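Bandeja Cerkura de tres compartimentos, blanca

Tienda > Juego y orden > Bandejas y cajas

Ref. Cerkura 3 / Plástico blanco / En stock

La bandeja que más veces me han preguntado por correo, así que por fin le hago una ficha en condiciones (la anterior tenía dos líneas y una errata en el título, perdón a quien la sufrió).

Soy Oľga, Oľga Trnka, y llevo yo sola esta tienda desde un bajo bastante frío en Famonbridge. Vendo cosas para ordenar juguetes pequeños, sobre todo piezas de construcción, y casi todo lo que hay en el catálogo ha pasado antes por mi casa, donde viven dos niños y una cantidad de bloques que prefiero no calcular. La Cerkura llegó en un lote de muestras del almacén Polák, en febrero, metida dentro de otra caja y sin folleto ni nada. La puse en el suelo del salón por ponerla en algún sitio y ahí se quedó toda la primavera.

Qué es

Una bandeja baja de plástico blanco con tres compartimentos en fila, uno al lado del otro, separados por tabiques finos. No lleva tapa. No lleva asas. No lleva pegatinas de animales ni dibujitos de dónde va cada cosa, y a mí eso me encanta, porque los míos cambian de criterio cada semana: primero ordenaban por colores, luego por «piezas buenas» y «piezas malas», y ahora el compartimento del medio es un hospital. Con tabiques fijos y todo blanco, cada uno se inventa lo que quiere.

El fondo es liso y las piezas se sacan bien con los dedos, incluso las cuadraditas que en otras cajas se quedan clavadas en la esquina y hay que volcarlo todo para recuperarlas. Lo de que sea blanca también ayuda más de lo que yo pensaba, sobre todo al anochecer, cuando hay que encontrar la pieza verde pequeña que falta para terminar y ya se está enfriando la cena.

Para qué la uso yo

Para bloques, principalmente. Verdes a un lado, rojos en el centro, amarillos al otro, y los que tienen dos colores... pues ahí hay discusión, claro. Mi hija sostiene que manda el color de abajo. Mi hijo los deja en el suelo para no decidir. Si tenéis muchas piezas mixtas os recomiendo pactarlo antes de empezar, o directamente ordenar por forma: las rectas, las que hacen esquina y las raras (las de dientes, las redondeadas con agujero, todo lo que no encaja con nada pero nadie deja tirar).

También la he tenido con rotuladores, con pinzas de tender y una temporada con semillas en sobres. Para los sobres va regular, se caen hacia delante. Para las pinzas, fenomenal.

Lo que me gusta

Que es baja. Un niño sentado en el suelo ve lo que hay dentro sin levantarse y puede echar la pieza de lado, casi barriendo con la mano. Con las cajas altas pasa lo contrario, meten el brazo hasta el codo, revuelven y acaba todo fuera otra vez.

Que se lava en el fregadero en un momento. Yo la paso con agua templada y jabón, la dejo boca abajo en el escurridor y listo. No la metáis en el lavavajillas: yo lo hice con una, en un programa largo, y salió con la base un pelín alabeada. Sigue en uso, pero baila cuando la tocas.

Y que cabe debajo del sofá! Del mío, por lo menos. Medid el vuestro antes, que luego me escribís.

Lo que me gusta menos

Los tabiques no se quitan. Si queréis guardar una pieza muy larga, de esas de base o de pista, no va a caber atravesada y no hay manera de arreglarlo. Para eso tengo la Trinley, que es de un solo hueco y algo más honda (está en la misma sección, un poco más abajo).

Tampoco es una bandeja para llevar de viaje. Sin tapa, en el maletero, ya os imagináis. Un cliente, Shota Furukawa, me contó que él la envuelve con un paño y le pone dos gomas anchas cruzadas, y que así la ha llevado a casa de los abuelos sin perder nada. Yo lo probé y se me salió todo por un lado, pero seguramente mis gomas eran peores.

Cuánto cabe

Me lo preguntáis muchísimo y depende por completo del tamaño de los bloques. Con las piezas pequeñas de mi casa entran hasta 200 repartidas entre los tres huecos, sin que asomen demasiado. Con bloques gordos de primera edad, muchas menos, y mi consejo en ese caso es coger dos bandejas y no apurar ninguna, porque si rebosan el rato de recoger se vuelve una pelea.

Cómo colocarla

Dejadla al fondo de la zona de juego, con el montón de bloques delante, entre la bandeja y el niño. Suena a tontería, pero el día que la cambié de sitio y la puse a la espalda no se guardó ni una pieza. Si jugáis sobre suelo liso, como el mío, va bien tener una alfombrilla a un lado para construir, y así lo que está en la alfombrilla se respeta y lo que está en el suelo se puede recoger. Es la única norma que ha sobrevivido en mi casa.

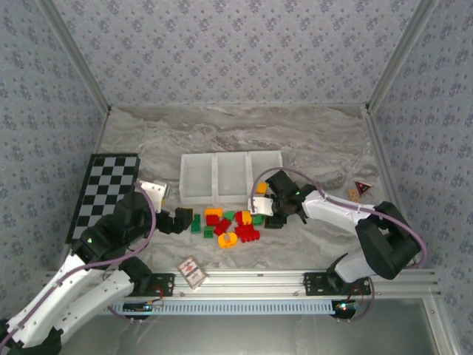
Envíos y devoluciones

Salen de Famonbridge por la mañana si el pedido entra antes de las 7 de la tarde del día anterior. Va en caja de cartón con papel arrugado, sin plástico de burbujas. Los bloques y la alfombrilla no van incluidos, solo la bandeja (lo pongo también en el carrito, pero por si acaso).

Tenéis 30 días para devolverla. Si llega con un tabique rajado mandadme una foto al correo de la tienda y os envío otra, no hace falta que me devolváis la rota. Si simplemente no os convence, la recojo igual, pero el porte de vuelta corre de vuestra cuenta.

Si pedís tres o más, escribidme antes: las apilo unas dentro de otras, ocupan casi lo mismo que una sola y os puedo ajustar el envío a mano. La web todavía no sabe hacerlo y os cobraría de más.

También en esta sección

Bandeja Trinley, un solo hueco
Caja Polák con tapa, mediana
Saco de recogida con cordón (agotado, vuelve pronto)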